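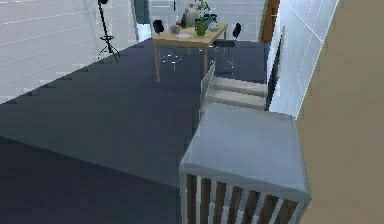

Comedor simulado con objetos sobre la mesa, junto a una escalera con barandilla de vidrio.

Serari es un conjunto de demostraciones en simulación destinado al entrenamiento de políticas de manipulación móvil por imitación. Fue desarrollado por el grupo Zovport bajo la dirección técnica de Séverine Huet. Reúne más de 400 episodios de recogida y colocación de objetos domésticos, repartidos en 26 tareas.

Denominación

El nombre designa tanto el conjunto de datos como el formato en que se distribuye. En la documentación inicial aparece como Sirken-Serari, por el simulador Sirken en el que se generan las escenas. La forma abreviada se adoptó con la versión 2.

Método de recogida

Las demostraciones se obtienen por teleoperación. Un operador dirige el robot simulado desde un puesto con dos mandos y completa la tarea indicada por una instrucción escrita. El simulador registra las órdenes enviadas, el estado de las articulaciones, la posición de los objetos y las imágenes de las cámaras virtuales, todo ello con una marca de tiempo común.

Un episodio comienza con la carga de la escena y termina cuando el operador lo declara concluido o se agota el tiempo asignado. Los intentos fallidos se conservan con una etiqueta propia – no forman parte de la partición de entrenamiento por defecto, pero pueden solicitarse para el estudio de la recuperación de errores.

Escenas

Las escenas representan interiores de vivienda amueblados. Sobre las superficies de apoyo se distribuyen recipientes, vajilla y otros enseres de tamaño reducido. La posición y la orientación iniciales de los objetos manipulables varían entre episodios; el mobiliario de gran volumen permanece fijo dentro de una misma escena.

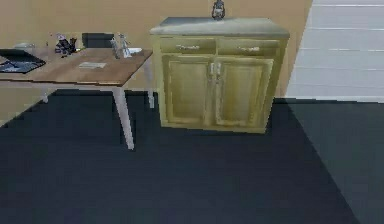
Mesa de patas blancas y armario de dos cajones y dos puertas, con un farol sobre la tapa.

Los muebles con cajones o puertas pueden definirse como articulados o como cuerpos rígidos, según la tarea. En el primer caso se anotan además el eje de giro o desplazamiento y el grado de apertura. Los objetos transparentes reciben una máscara de segmentación calculada a partir de la geometría, ya que la profundidad estimada por sensores ópticos suele ser poco fiable en ellos.

Control de calidad

La revisión se efectúa con la herramienta Langat, que reproduce cada episodio a partir de las órdenes registradas y compara el estado final con el original. Si la discrepancia supera la tolerancia fijada para la tarea, el episodio se retira. También se excluyen los registros con interpenetración de cuerpos o con pérdida de fotogramas.

Limitaciones

El contacto se modela con coeficientes de fricción constantes por material. No se incluyen líquidos ni tejidos. La transferencia de las políticas a robots físicos requiere, por lo general, una fase adicional de ajuste con datos reales – en especial para el agarre de piezas pequeñas y de superficie lisa.

Véase también

Aprendizaje por imitación
Aleatorización de dominio
Teleoperación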